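Terkulell table-clearing set: read me first

Hi! I put this collection together over one September, mostly because I kept having the same conversation with Felista Makokha about how people clear a table, and neither of us had anything to point at. So now there's a pile of clips and some notes, and you're looking at the notes.

What's in it

There are 185 short clips, split over 10 folders, one folder per table. Every clip is somebody putting ordinary drink and snack things back where they belong: bottles, mugs, plates, napkins, the odd lid. No fancy props. If it wasn't already in a kitchen cupboard in Kurkbridge or Cetholm, it didn't get in (okay, the Massawe folder has a few things I bought at a yard sale, but they've been in my cupboard ever since, so I'm counting them).

Folders are named after the place and then the time of day, so cetholm_morning is exactly what it sounds like. I like the morning ones best. The sun comes in low and throws long shadows over the wood, and you get a feel for how messy a table really looks before anybody has straightened it up.

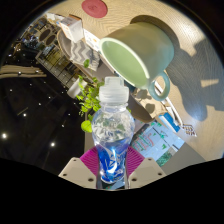

Sports-cap bottle with the blue and white label, green mug on its side behind it.

Mugs are labeled by how they're lying, so you'll see "upright," "side" and "upside_down" in the notes file. Bottles get the same three. I went back and forth on whether a mug leaning against something is upright or side, and landed on side. Victor Waweru disagrees with me on this and has left comments in the notes file saying so — please leave them in, I think he may be right about the tall ones.

Cloths were the hard part. A folded napkin is one thing, a napkin somebody dropped is another, and there's a whole gray area where it was folded once and then got shoved. I used "folded" if I could still see a straight fold and "loose" for everything else. Same word for napkins and small towels, I didn't want to be arguing about hems.

How the notes file works

One line per clip: folder, clip number, what gets moved, where it ends up, and a remarks column. The remarks are just me typing, so don't build anything on them. More than 50 of them say "fine."

Stuff I know is wrong

Seven clips in the Kurkbridge evening folder have "coaster" and "lid" swapped. I've fixed the names in the notes file but not in the clip titles.

Round things in general are shaky. If you're sorting by plate, tray or saucer, check by eye first.

There's no glassware at all. I'd love some! If you have a table and a free Friday, write to me and I'll send you the naming rules, which fit on half a page.

Using it

Go ahead and use it for whatever you like, just say where you got it and keep the notes file together with the clips. If you relabel a folder, save yours as a new file with your initials on the end — Felista and I both overwrote each other's cloth labels early on and had to redo the lot.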